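Kitchen garden

A kitchen garden is a piece of ground set aside for growing food for the household that tends it, usually vegetables, herbs and soft fruit, and often a few flowers tucked in among them for cutting or simply for the pleasure of having them there. It is generally kept close to the house, so that whoever is cooking can step outside for a handful of parsley while the soup is on. The kitchen garden differs from a farm field mostly in its size and its variety: a field may hold one crop from fence to fence, while a kitchen garden of very modest size may hold twenty or thirty, all at different stages and all wanting something different from the gardener.

Layout

Most kitchen gardens are divided into beds with paths between them, and the size of the beds is decided by the length of a person's arm. A bed four feet across can be weeded from both sides without stepping on the soil, and this is why beds of that width turn up again and again in gardens that otherwise have little in common. Raised beds, edged with boards, brick or stone, warm up earlier in spring and drain well after rain, though they also dry out sooner in summer and have to be watered more faithfully.

Paths are easy to forget when a garden is still a drawing on the back of an envelope. A main path ought to be wide enough for a loaded wheelbarrow, with room for the knuckles on either side. Grass paths look lovely and need mowing; wood chips are cheap, soft underfoot and need topping up; brick is the most lasting of the three and the most work to put down.

Tall crops such as pole beans, peas and sweet corn are commonly planted along the north side (in the Northern Hemisphere, that is) so that they don't shade their shorter neighbors. Lettuce and spinach, on the other hand, are often glad of a little shade once the hot weather comes, and many gardeners put them behind the beans on purpose.

Soil

A good kitchen garden soil is dark and crumbly and holds together when squeezed, then falls apart again with a poke of the finger. Few gardens start out that way. Heavy clay and thin sand are both improved by the same slow remedy, a layer of compost every year, and it may take several seasons before the difference can be felt with a spade.

Compost is made from kitchen peelings, grass clippings, fallen leaves and the spent plants themselves. A heap with plenty of dry brown material mixed into the green rarely smells bad, and turning it now and then speeds things along. Diseased plants are best kept out, as are the roots of bindweed and quack grass, which are quite happy to come back to life in the bed where the compost is spread.

Planting through the year

The gardening year begins well before anything goes into the ground. January is traditionally the month for looking over seed packets and deciding, usually with more ambition than the space allows, what is to be grown. Onions, leeks and peppers are slow starters and are sown indoors first. Peas, radishes and hardy greens can be sown outside as soon as the soil can be worked, and tomatoes, squash and basil must wait until the nights are reliably mild.

Rotation is the practice of moving each family of crops to a different bed every year. Cabbages and their relatives follow peas and beans in many plans, making use of the nitrogen left in the soil, and potatoes are kept away from the bed where tomatoes last grew, as the two share several diseases. In a small garden a perfect rotation is hardly possible – most people simply do the best they can and keep a notebook.

Shared kitchen gardens

Where houses have no ground of their own, kitchen gardens are often gathered together on common land and let out as separate plots. The Muvalano Park gardens are laid out in this way, with a shared tool shed, a row of compost bins and a water tap at the end of each path. The gardens at Predavau are smaller and are worked in common, with the harvest divided at the gate.

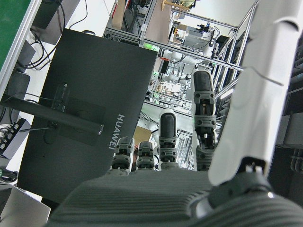

Shared gardens have customs of their own, and newcomers generally pick them up in their first summer. Hoses are coiled and hung up again after use, mint is grown in pots, and surplus zucchini may be left on the bench for anyone who wants it. At Lotetti, a plot of 6 feet by 12 is offered to beginners before they take on a full one – a sensible arrangement, as a full plot in July can be a great deal of weeding for a person who has never done it before.

Harvest and keeping

Many crops are at their best when picked small and often. Beans and cucumbers stop bearing if the pods and fruits are left to ripen on the plant, so regular picking is as much a part of growing them as watering is. Carrots, beets and parsnips are more patient and can stay in the ground well into fall, and parsnips are widely thought to taste sweeter after a frost. Winter squash is cut with a good length of stem and cured somewhere warm and airy before being carried indoors, where it will keep for months on a cool shelf.

See also: Compost, Crop rotation, Herb garden, Raised bed

Last revised September 27, 2024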